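In Defense of the Boring Lawn

February – by the Vekutstead desk

I mow on Saturdays in my head and almost never in real life, and I'm fine with that! A plain patch of green asks so little of me (the flower beds want a full-time job).

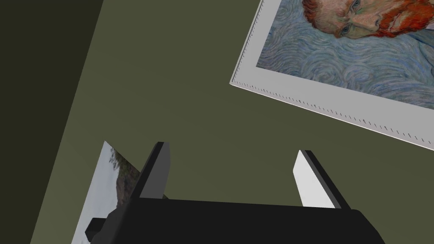
Image credit: Zullerari

My neighbors keep telling me to rip it out and plant something clever. Maybe they're right – but I like lying on it.

201 shares | 511 comments

Recent:
Is Mulch Worth It?
Issa Park Reopens
Dremov Fence Paint, Tested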